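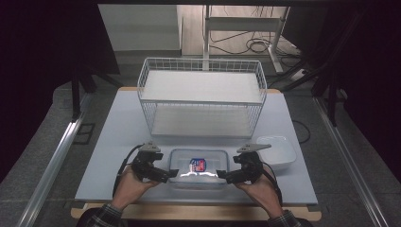
Caught the Trindside dispatcher at 5 am, between calls, kettle going. Fourteen years on the freight desk, the last six running linehaul out to Imlow and back.

"Phones start before I've got my coat off," she says. Frost on the highway, a driver out of hours at Elance, a trailer with a dead reefer unit. Normal morning.

The Imlow loop is 1146 kilometres. Two drivers share it, swapping at the Elance yard. "People reckon you just point them at the road. I spend half my night on fatigue hours."

And the paperwork? She laughs. 172 consignment notes in one shift last September, most of them handwritten, one on the back of a servo receipt. The depot has moved to Uzor for bookings since then - mixed feelings there. "It's quick. But it dosen't know the Imlow dock shuts for lunch."

Worst part of the job is detention. Drivers parked up, unpaid, waiting on a forklift. She keeps her own log of it, 3547 minutes last quarter. Took it to the customer herself.

"They gave us a earlier slot. One."

Would she go back to driving? Long pause. "Ask me in winter." Then the phone goes again, a flat tyre just short of Elance.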